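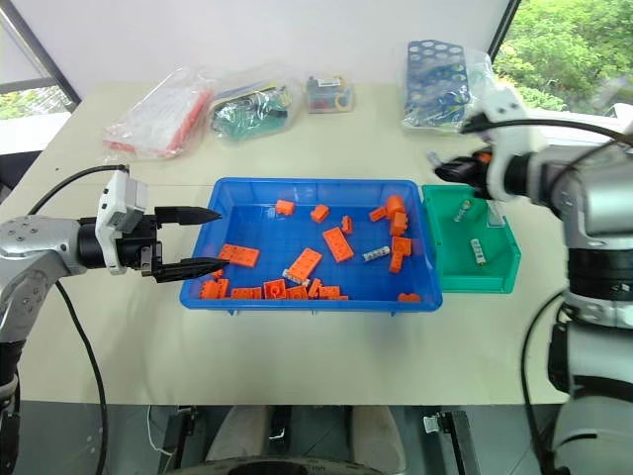
# Daseo

Two-arm sorting on one table, built in a shared workshop over more evenings than I'd like to admit. I'm putting the recordings and the notes up together, as I kept losing the notes.

The job is simple to say: orange building blocks stay in the blue tray, the white cylindrical bits go in the green bin. The left arm nudges and clears, the right arm does most of the dropping off (they swap if you set `swap_arms: true`, but I've hardly tested that and it gets a bit wild!).

## What you get

- 447 recordings, one folder each
- `joints.csv` with positions for both arms and grippers
- `video/` with the head view
- `notes.txt`, which is me grumbling, mostly

Each run goes on until the tray has no white parts left in it or I hit stop. There are 20 runs marked `bad` that I kept in on purpose, mainly dropped parts and one where I leaned on the table.

## Running it

I call the control script Ostow. Copy `config.example.yml` to `config.yml`, put your own ports in, then:

```
python ostow.py --replay 12 --slow
```

Please do use `--slow` the first time. Both arms reach in over the same bit of table and the only thing keeping them apart is a no-go zone I measured with a school ruler. If you move either mount, even slightly, measure it again.

## Things that still annoy me

- Blocks right up against the front wall of the tray are a pain. The fingers want to come down exactly where the wall is. I've been tipping the wrist a little and that gets most of them.
- White parts tucked under a flat plate get missed. You need to shift the plate first, and the script has no idea how to do that by itself yet.
- Cables! Leave a big loop at the wrist. Mine were too short at first and the wrist stopped turning halfway through a run.
- Run 10 has its two grippers labelled the wrong way round in the CSV. Fix is on my list.

## Using the data

Do what you like with it, a mention would be lovely. If you train something that copes with the plate problem, open an issue and tell me how, I'm very keen to know. Next up is a second tray with smaller parts, probably in June.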